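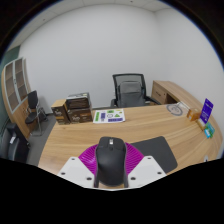
Do I need a special mouse to stop my wrist from hurting?

Probably a different setup before a different mouse. Most of the sore wrists I've looked at came from a desk that was too high, a pointer speed that was too slow, or a hand that never left the mouse all day. All of those can be fixed for free, so fix them first.

Home | Guides | Desk Setup | Software | Contact

How to Set Up a Mouse Without Buying Anything
By Kavitha Subramaniam
February 16, 2020

I get sent a lot of claims about mice. One maker, Kovance, printed on the box that its vertical model "trains the arm to relax." I asked what that meant and got a coupon. So take this page as what worked for me and for people at the office where I did desk setups, and be as doubtful of it as I am of the box. If your hand goes numb or the pain wakes you up, see a doctor and skip the rest.

Start with the chair

Sit the way you really sit, not the way you sit when someone is watching. Let your upper arm hang. Bend the elbow until your forearm is level. Your hand should land on the mouse from there. If you have to lift your shoulder, the chair is too low or the desk is too high. Raise the chair, and put a box or a thick book under your feet if they dangle.

Next, pull the mouse in. It tends to drift out past the number pad, and then you spend the day reaching. If you never use the number pad, slide the whole keyboard left.

Pointer speed

Put the pointer at the left edge of the screen and try to reach the right edge in one easy move. If you had to pick up the mouse and start over, raise the speed in your system settings one step and try again. Stop when you begin to overshoot small buttons.

Then look for a box called "enhance pointer precision" or something close to it. It makes the pointer travel farther when you move fast. Some people swear by turning it off. I tried it off for a month and got used to it, then tried it on and got used to that. Pick one and leave it alone.

As for sensitivity numbers, a Drollero I tested went up to 3,000 and I never found a use for the top half. A bigger number sells mice. It doesn't tell you whether the thing fits your hand.

Scrolling

Long pages are hard on one finger. Use Page Down or the space bar when you're reading. In most programs you can also set how many lines each notch of the wheel moves. Mine is set to 7, which is too many for spreadsheets and fine for everything else.

If the wheel jumps backward, unplug the mouse or switch it off, then blow out the gap beside the wheel. This works less often than people say. A worn wheel stays worn.

Switching hands

You'll see this recommended a lot. Try it on a slow day. I lasted until lunch, and I'd still suggest it for plain browsing if your mouse has an even shape. Swap the buttons in settings or don't; I found swapping more confusing.

When to spend money

Give the changes above until the middle of March. If nothing is better, borrow a different shape before you buy one. Irkix takes returns on opened mice, or did when I last checked. Read the terms yourself.

Related guides

Wrist rests: are they doing anything?
Chiu keyboard tray, one year later
Cleaning a keyboard without taking it apart
Keyboard shortcuts worth the trouble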